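1月 作業ノート(小物整理、Namham棚の分)

午前は青いキルトマットの上で仕分け。マットは畝のある織り目調で、薄い紙や布を置いても滑りにくい。洗い替えがないので、糊と油の作業には使わないこと。

分類は前回と同じ2系統。平物(シート、袋、包み)は台紙に挟んで浅箱へ、立体物(ケース、トレー)は引き出しへ入れる。台帳はMiddenの続き番号を使い、今回は397から。Emaの棚に仮置きしていた分も同じ番号列に入れる。旧番号は備考欄に残す。

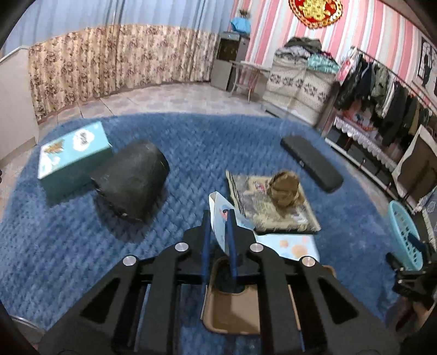 仕分け中のマット上。淡い青のシート、柄物の四角い包み、黒い長ケース、黄褐色のトレー。

淡い青のシートは橙系の斑点の印刷あり。折り目を強く押さえると白く筋が残るため、折ったものは無理に開かず、折った状態の寸法だけ記録する。開いた寸法は空欄でよい。

柄物の包みはベージュ、オリーブ、灰の混色で、台帳の「色」欄に一語で書けない。「混色」とし、赤白の小さなマークの有無を備考に書く。上に載せた茶色の丸まったものは材質未確認。布か紙か判断できるまで番号を振らない。

長ケースは両端が丸く、引き出しに斜めでしか入らない。深さ13 cmの段に移す案あり。先に仕切り板を1枚抜く必要がある。

トレーは縁が一段高いため、重ねると下の縁に当たる。間に薄紙を入れる。薄紙の在庫が少ない。Yatsenkoの634番、次回の発注に追加。

残り:
- 茶色のものの材質確認
- 仕切り板の取り外し
- 台帳の「色」欄の書式変更(混色を選択肢に入れる)
- Ema側の旧番号の照合、15時以降に再開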